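GONHOLM, 7 December 2021

CELTINE INTRODUCES FRAGRANCE-FREE HAND CARE RANGE FOR DRY AND REACTIVE SKIN

Celtine today announced a new range of hand care products for people with dry, easily irritated skin. The Celtine Quiet Hands range contains four products and goes on sale in February through the company's online store and at 210 pharmacies and independent beauty retailers.

The range was developed at the company's laboratory in Gonholm. It is the first Celtine line made entirely without added fragrance, essential oils or colorants. Customers have asked for a fragrance-free hand cream since the company's original Winter Balm was launched, and many of those requests came from people who wash their hands many times a day at work, including nurses, hairdressers, cooks and teachers.

"Our customers told us that they wanted a cream they could put on between tasks and forget about," the company said in a statement. "They did not want a greasy film on the phone or the steering wheel, and they did not want a scent. We spent two years on the texture alone."

About the products

Quiet Hands Daily Cream is a light cream with glycerin, squalane and oat extract. It is meant for use after each hand wash and is supplied in a pocket-size tube and a larger pump bottle.

Quiet Hands Night Balm is a thicker product based on shea butter and beeswax. It may be worn under cotton gloves and can also be used on elbows and heels.

Quiet Hands Gentle Wash is a low-foam liquid cleanser without soap. A refill pouch will be available from the first day of sale.

Quiet Hands Cuticle Oil comes in a glass bottle with a brush applicator. The oil is a blend of jojoba and sunflower seed.

Home-use trial

Before finalizing the formulas, Celtine ran a home-use trial with 398 adults who described their hands as dry or very dry. Each participant received the Daily Cream and the Night Balm and kept a short diary of use. Comments from the diaries led to two changes: the Daily Cream was made slightly thinner, and the cap of the Night Balm was replaced with a wider one that is easier to open with cream on the fingers.

The trial recorded participants' own impressions. Celtine makes no medical claims for the range and advises anyone with broken skin, eczema or a known allergy to speak with a doctor or pharmacist before trying a new product.

Packaging

Tubes and bottles in the range carry a plain label in large type, with the full ingredient list printed on the product itself as well as on the carton. Cartons are made from recycled board. The label design is the work of the Li studio, which also prepared the retail displays.

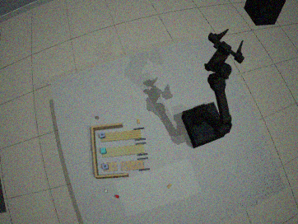 Availability and samples

Orders for the range open in February. Retailers who wish to stock Quiet Hands may request a trade pack, which contains full-size testers, shelf cards and an ingredient guide for staff. Members of the press may request samples of all four products from the Celtine press office. Requests should include a delivery address and the name of the publication.

About Celtine

Celtine makes skin care and hand care products for everyday use. The company has its head office and laboratory in Gonholm and sells through its own online store, pharmacies and independent retailers.

Media contact

Celtine Press Office, Gonholm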